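Thursday, 9:40

Brick sorting, Magaña lot, carrying on from last week.

Kerstin Schmieder dropped off the rest of the donated bricks before I got in. Two crates, taped shut, no list. Weighed the lot on the floor scale before opening anything. The label on the Lolwood crate says 4,000 pieces, which I don't believe, but it can stand until we have gone through it.

Plan as agreed: color first, then size, then a check for damage. We tried size first in September and it was slow going. The eye picks up color quicker and the small stuff doesn't get buried.

10:15 - Washed tray 531 from yesterday, spread it on towels by the window. Lukewarm water and dish soap, nothing stronger. The stickers on the printed pieces lift if the water is too warm, so those stay out of the wash and get wiped by hand. Put them in an envelope marked "printed, wipe only". Please leave the envelope on the shelf by the door, it went missing for half a day last time.

10:50 - Clutch test on the old yellow ones. Method is the same as before: press onto the reference plate, turn the plate over, give it one shake. Anything that drops goes in the loose pile. The older yellows are a mixed bag. Some grip so hard I needed the separator, and a couple fell off before I had turned the plate all the way. No visible cracks on those, so I think it is wear inside, where the tube meets the studs. Would like to look at a few under the magnifier before we throw any out.

11:30 - Break. Refilled the soap.

11:45 - Labels. The Jotcombe people want the lot numbers on the lid and also on the short side of each box. Did the lids. The short sides will have to wait for new label tape. The order number for the tape is 811, already written on the list by the phone.

12:20 - Yellow and lime green are the next two colors to finish. I want the pair done together, as the pale limes get mistaken for yellow under the ceiling light and end up in the wrong box. Daylight is better for this. For the 2x2s, look at the underside as well as the top: one upside down on the left shows the single round tube in the middle and the thin ribs along the inner walls, and dirt likes to sit between those ribs. A dry toothbrush gets it out. Don't use a pin, it scratches.

12:40 - Question for Kerstin: do the Asudville sets need matching shades, or is any yellow fine? The old and new batches are different enough that I would keep them apart until we hear.

To do after lunch:
- toothbrush the 2x2s
- second clutch test on the loose pile
- wipe down the table, the marks near the middle may need the citrus cleaner
- open the second crate
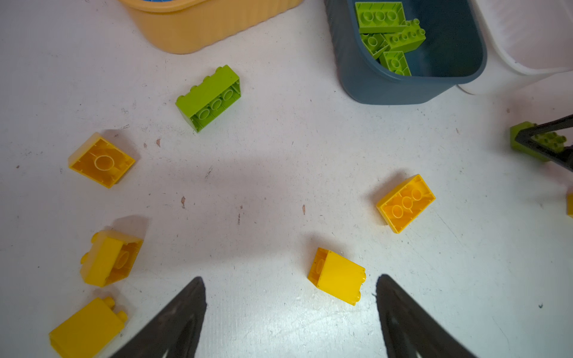 14:10 - Yellows again, with the limes alongside. The storage containers are lined up at the back of the table, so the finished pieces can go straight over. I am leaving the 2x2s that lie on their sides for last, as with those I can check studs and tube in one go without picking them up twice. The white top is scuffed and has small brown and dark specks on it, so look twice before writing down a chip or a stain on a brick.

15:30 - Second crate opened. Mostly plates, a few wheels, one bag of odd parts tied with string. Left the bag shut. Tape still not here.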